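Zolmont to Move Final Assembly of Tanabe Speakers to Ridham Plant

RIDHAM – Zolmont, the home audio maker, will move final assembly of its Tanabe line of wireless speakers from contract factories overseas to its own plant in Ridham. The first units are due off the line in February.

The company will hire 55 people for the work, on top of the staff already at the site. Most of the new jobs are in assembly, testing and packing. Five are in engineering. Hiring opens this month through the Zolmont careers page, and applicants don't need factory experience.

"We have repaired Tanabe speakers in Ridham for years, so the people there know the product inside and out," said Razia Baloch, chief executive of Zolmont. "Building them in the same place was the next step. It also cuts the time between a dealer placing an order and the order showing up." 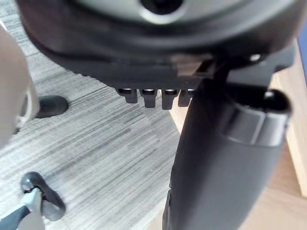
Circuit boards and batteries will still come from current suppliers. Cabinets will be molded in Skosbridge by a company that already makes parts for Zolmont's soundbars, then trucked to Ridham for assembly. Zolmont expects to reach 2,775 finished speakers a week once both shifts are running.

Prices for the Tanabe line will not change as a result of the move, and warranty terms stay the same. Speakers built in Ridham will carry a new label on the base. Dealers may receive a mix of old and new stock through the spring – the two are identical in features and software.

Viera Doležal, who runs the Ridham plant, will oversee the changeover. Training for new hires lasts 13 weeks and is paid at the full hourly rate.

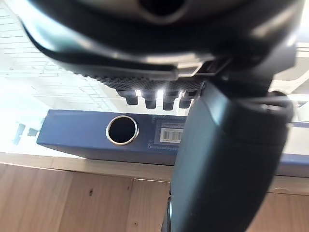
"The first few weeks will be slow on purpose," Doležal said. "We would rather find a problem on unit 20 than hear about it from a customer."

Zolmont's repair service will keep running in Ridham during the changeover. Customers with a speaker in for repair don't need to do anything. Mail-in addresses and phone hours are unchanged.

About Zolmont
Zolmont designs and sells speakers, soundbars and headphones for the home. Its products are sold through independent dealers and on the company's website.

Media contact: Iolanda Peixoto, Zolmont press office
Dealer questions: Érica Bastos, dealer support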